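November, cloth notes, picking up from the last page

4:10 pm. Finally got to the cloths, which I've been putting off since the Plirnis order showed up. We have over 175 of them in the cupboard now and they were all jammed in one carton with the spray bottles, so every time anyone wanted a yellow one they got a fistful of blue too. My plan is sorting by color, one clear bin per color, and I want the bins to live out on the wood tables where people will use them (the cupboard door sticks, and people give up and use paper towels).

Yellow is for tabletops, blue is for glass and screens. The teal ones I'm still arguing with myself over. They're supposed to be a thicker weave but I rubbed one against a blue one for a good minute and couldn't feel much in it. For now teal rides along with blue.
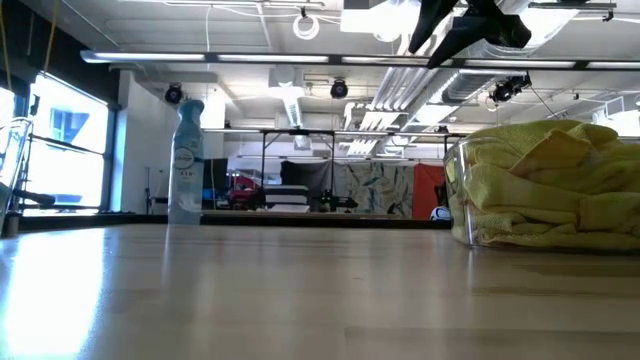
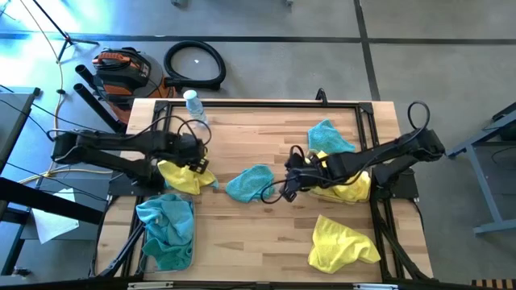
Folding or no folding? I tried both. Folded in quarters they stack beautifully and look like a hotel, and then the first person to pull one from the middle wrecks the whole pile! Bunched up is ugly but quick, and you can grab one with your left hand while you're holding something in the right. I'm going with bunched for yellow, and I'll give folded blue one more week because I'm stubborn.

The Skedetti bins are okay. I like seeing the color from across the room. I don't like how they slide on the varnish, so I want to try 4 of the little rubber feet on each, the 3 mm ones from the Mollah drawer.

Air freshener: please go easy. One short spray at the end of the day is plenty, and not over the cloths, they hold the smell for ages and then the glass cloths smear. I learned that on the big window.

Wash: no softener, warm, yellow separate from blue. The Jivus bag fits one color at a time if you don't stuff it.

Still to do: feet on bins, labels, ask whether anyone wants the teal ones for the bike stand.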